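Last updated 2024-10-28

# Refinishing a Wooden Tabletop with Hardwax Oil

These instructions cover stripping and re-oiling a solid wood tabletop that has dull patches, light scratches, or water rings. They also work for a thick veneer if you go easy on the sanding. They don't cover painted tops, anything with a plastic surface, or antiques you might want to sell.

The job takes one afternoon of sanding and then two short sessions of oiling on separate days. After that the table needs to be left alone for a while. Plan on not having it for a week.

## What you need

- Random orbital sander with a dust bag or a hose to a shop vacuum
- Sanding discs in 80, 120, 150, and 180 grit
- A few sheets of 180 grit paper and a cork block
- Hardwax oil, clear or tinted
- White non-abrasive pad, or a short-nap roller for large tops
- Lint-free cotton rags
- Mineral spirits for cleaning tools
- Card scraper (optional, good for old varnish)
- Dust mask, safety glasses, and nitrile gloves
- A metal container with a tight lid, for used rags

I use Kilden hardwax oil in the satin version. Any hardwax oil will do, but read the can, as drying times and coat thickness are different from one maker to the next. The discs I buy are Sibiya mesh discs. They cost more than paper and clog less on old finish.

## Find out what is on the table now

Put a few drops of water on the surface and wait five minutes. If they soak in and leave a dark spot, the old finish is oil or wax and is mostly worn out. If they sit there as beads, there is still a working film of some kind.

Next, rub a hidden area underneath with a rag dampened with denatured alcohol. Shellac gets sticky and comes off on the rag. Lacquer needs lacquer thinner to do the same thing. If neither one has any effect, you most likely have varnish or polyurethane, and all of it has to come off before you oil. Hardwax oil does not bond to polyurethane. It will stay tacky on top and peel.

If the finish could be older than the late 1970s and you don't know what it is, use a lead test kit before sanding. If the kit shows lead, stop and look up the local rules for removing it.

## Solid wood or veneer

Look at the edge of the top. On solid wood the grain lines on the face carry over the edge and show as end grain on the short sides. On veneer, the pattern on the face stops at a thin line and something else starts under it. An edge strip can hide this, so check underneath as well. If the underside has a completely different pattern from the top, treat it as veneer.

Modern veneer is often thinner than a credit card. Don't use 80 grit on it, and don't use the sander near the edges. Start at 150 and do the outer two inches by hand with the block.

## Step 1: Clear and clean

Take the top off the base if you can. It is easier to work on at waist height across two sawhorses, and you won't get dust and oil on the legs. Label the screws or put them in a bag taped to the base.

Wash the top with warm water and a little dish soap, wipe it with clean water, and let it dry overnight. Then wipe it once with mineral spirits to lift any furniture polish. Silicone from spray polish is the usual cause of small round craters in a new finish, and sanding alone tends to spread it.

## Step 2: Sand

Start with 80 grit only if there is a film finish to remove or the scratches catch a fingernail. Otherwise start with 120.

Set the sander flat on the wood before you switch it on. Move it slowly, overlapping each pass by half a disc, and let the weight of the machine do the work. Pressing down leaves small curly scratches that don't show until the oil goes on – and then they show from across the room.

Before each grit, scribble lightly over the whole surface with a pencil. When the pencil is gone, that area is done. Vacuum between grits so a stray bit of coarse grit doesn't end up under the finer disc.

Go through the grits in order and stop at 180. Some people go on to 220 or higher, but very smooth wood takes in less oil, and the finish wears sooner. The oil instructions may give their own limit. Follow that if they do.

## Step 3: Follow the grain by hand

After the last machine pass, wrap 180 grit paper around the cork block and sand by hand, in long straight strokes with the grain. Go from one end to the other without stopping in the middle. Ten minutes is enough for most tables.

Get the direction right before you start. On a top made of boards the grain nearly always runs the long way, but breadboard ends run across, and those have to be done separately. Put masking tape along the joint, sand one side, then move the tape and do the other.

A low light helps here. Turn off the ceiling light and put a lamp on the floor or on a chair so it shines along the surface. Streaks and leftover sander marks stand out much more than they do from overhead.
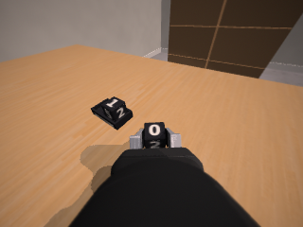
*Straight grain on a light-orange wooden top, with thin darker lines among the peach and tan bands.*

On light wood the darker lines are easy to mistake for scratches. Run a fingernail across one. If you can't feel it and it keeps going in the direction of the grain, leave it alone. Trying to sand it out will only make a hollow.

Vacuum the whole top with a brush attachment, then wipe it with a rag barely damp with mineral spirits. Let it dry for half an hour. Don't use a tack cloth. Some are treated with a resin that stays behind and marks the oil.

## Step 4: Test the color

Any clear oil makes wood darker and warmer. The look of the wood while it is damp with mineral spirits is fairly close to how it will look with clear oil, so take note of it when you wipe down.

If you want to keep a pale top pale, get an oil with a small amount of white pigment. If you want it darker, use a tinted oil for the first coat only and clear for the second. Try it on the underside first, sanded to the same grit as the top, and leave it until the next day before you decide.

I tried three tints on an offcut before doing my own table. Kilden 1418 came out too gray and 2140 was nearly the same as clear. I went with clear.

## Step 5: First coat

Stir the can well, all the way to the bottom. Don't shake it.

Work at normal room temperature with a window open and no fan pointed at the table. Pour a small puddle, the size of a jar lid, and spread it with the white pad. It should look like far too little. Keep working it until the wood stops taking it in, then move on to the next section while the edge is still wet. Do the edges as you come to them.

When the whole top is covered, wait ten to fifteen minutes and wipe off everything that is still sitting on the surface. Use a clean rag and change to a fresh one when it starts to drag. The surface should feel almost dry when you finish. Most failed oil finishes are ones where the extra was left on.

Leave it overnight, or longer in cold or damp weather. I did my last one in June during a wet spell and it needed two full nights.

## Step 6: Second coat

Feel the surface. If it is slightly rough, rub it lightly with a piece of worn 180 grit paper, just a few passes, and vacuum.

Put the second coat on thinner than the first. It will go farther because the wood is already partly sealed. Wipe off the extra the same way, only sooner.

A third coat isn't needed on most tables. Add one around a sink or on a kitchen work surface.

Oil the underside too, one coat at least. A top that is sealed on one face only can take on moisture unevenly and cup.

## Used rags

Rags with oil on them can heat up and catch fire with no spark or flame. Don't ball them up or throw them in the trash. Put them in the metal container, cover them with water, and close the lid, or lay them out flat and single outdoors on something that won't burn until they are stiff. Do this every time you stop, even for lunch. Sanding dust with old finish in it should go outside as well – don't leave it in the vacuum overnight.

## Curing and care

You can carry the table back in the day after the last coat. Use it lightly for the first week, with no tablecloth, no hot dishes, and no wet glasses. Full hardness takes two to four weeks.

After that, wipe it with a damp cloth and dry it. Avoid ammonia cleaners and anything with a scrubbing powder in it.

When a spot goes dull, sand just that area lightly by hand with 180, rub in a few drops of oil, and wipe it off after ten minutes. The repair blends in after a few days.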